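Galeria: o que vimos antes de assinar o pedido do carro autónomo

245 partilhas | 3 comentários

A Prilley quer dois veículos autónomos para a ligação entre o armazém e a oficina de Brarkow. A proposta da Fomen chegou em outubro, com muitas páginas sobre sensores e meia página sobre manutenção. Gosto pouco desta proporção. Lilian Kinyua, das compras, pediu três coisas por escrito: o preço das peças, o custo anual do software e quem paga o reboque. Recebemos resposta à primeira.

O orçamento prevê 200 horas de ensaio em estrada. A Mugo, que ficou em segundo lugar, propunha menos horas e uma caução. Continuo a achar que a caução valia mais - mas não sou eu que assino.

Também falta saber o que acontece fora do percurso mais simples. Uma estrada aberta, com as linhas bem marcadas, prova pouco sobre um cais de carga às sete da manhã. 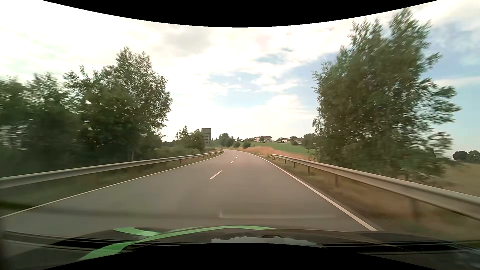 Duas faixas, linhas brancas, rails dos dois lados e nenhum outro veículo à vista. Com trânsito, quero ver a fatura.

Comentários (3)

rui_t: E o seguro, entra no preço ou é "extra"?

Marta C.: Alugar um por seis meses não era opção?

oficina2: Peçam o preço dos para-choques. A sério.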